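Simulated kitchen-table station for an open day: show the robot's own view or a fixed one?

Posted in: Demonstrations and teaching labs

Bayu Santoso

We have an open day in September and I am responsible for one station. The station is a simulated robot tidying a table, shown on a large monitor, with visitors choosing which object it should go for next. The simulator is Tranaveo, the task set is Lelano, and both run on one desktop machine under the bench. Each group gets 15 minutes, including the talk.

At present I show the view from the robot itself. Colleagues who tried it said they could not tell where the arm was in relation to the table. I can add a fixed view from the side, but rendering two views at once drops the update rate and the motion starts to look jerky. 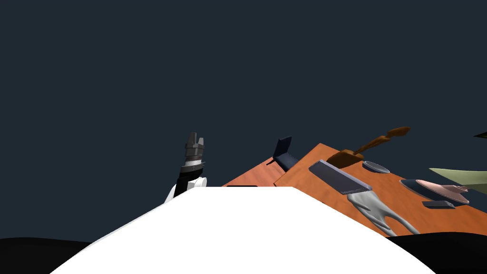 The start state is the same for every group, so whatever I choose has to work from that position. The arm is up and to the left with the gripper open, and the objects are all on the right. The top of the robot's body hides the near part of both tables, and part of the silvery branching object goes out of sight behind the dark shape at the lower right. The table also comes out steeply tilted, which I suspect is the main complaint. The pink bowl on the navy plate is the one visitors ask for first, and it is also the grasp that fails most often.

Should I replace the view, correct the tilt, or leave it and explain it in the talk? I have 63 saved start states and would prefer not to regenerate them.

Zulkifli Goh

You do not need to regenerate anything. A saved start state normally holds joint positions and object poses. The viewpoint is a separate setting, so check that yours is not written into the same file and then change it freely.

I ran a similar station last year with Plamard. What worked:

Use the fixed side view while visitors choose an object. Switch to the robot's view once the arm has started moving. Only one view is rendered at a time, so the update rate stays where it was.

Level the horizon on the fixed view only. If you level the robot's view, the picture no longer matches the way the head is pointing, and someone will ask why.

For the bowl, look at the approach direction before you blame the gripper. With a wide flared rim, two short fingers coming straight down on the middle have nothing to close on. Set the grasp point on the rim, one finger inside and one outside. We logged 1,727 attempts across all our objects and most of the bowl failures went away after that change. Check clearance to the plate as well.

Keep a reset key within reach. Ours took four seconds, which was acceptable.

tak_bench

just use the side view, people dont care what the robot sees. also turn the shadows off, that gave me more speed than anything else

Bayu Santoso

Thank you both. The viewpoint was in a separate file. Switching works and the rate holds. With the grasp point on the rim the bowl now lifts on most runs, although it still catches the plate when the wrist is turned too far. I have left the shadows on for now.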